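Frequently Asked Questions: Candle Sponsorship and the Votive Stand

Do I have to belong to the parish to light a candle?
No. The stand is open to whoever walks in, including people who only came to get out of the rain. Several of our regulars began that way.

How long does a votive burn?
The small ones last 3 hours. The tall glass ones burn for 96, if the side door stays shut. Please shut the side door.

Can I sponsor the sanctuary lamp?
Yes, by the week. Sponsors are named in the bulletin, spelled the way you spelled them on the form, so print neatly. The sign-up for next year opens in September and the week before Christmas goes fast.

Can I bring my own candle from home?
If it is plain, unscented and in glass. We have prayed beside Tropical Mango and would prefer not to again.

How do I submit an intention online?
Use the Nido form on our website. It holds 197 characters. Saints' names count toward the total, so choose your patron with care.

I typed my intention and it vanished. What now?
Nido clears the page if you leave it idle. Type it somewhere else first, then paste. 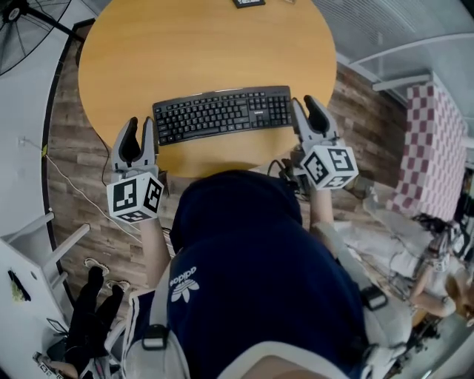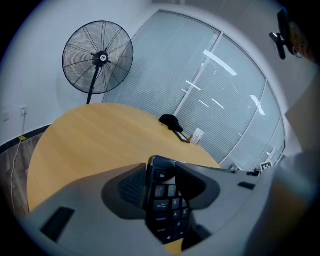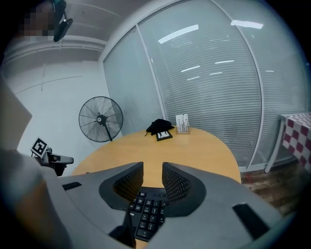
Is my intention read aloud?
Only if you check the box. Otherwise it is printed and placed in the basket by the stand, folded.

Is there a suggested offering?
Two dollars for a small votive and five for a tall one. The slot takes coins and bills. It does not take buttons, though people keep checking.

Why are there no electric candles?
We tried them one winter. They flickered in unison, and the complaints were nearly as well coordinated.

May children light candles?
Yes, with an adult's hand nearby. Use the long tapers, and put them out in the sand.

Page last updated June 30, 2026.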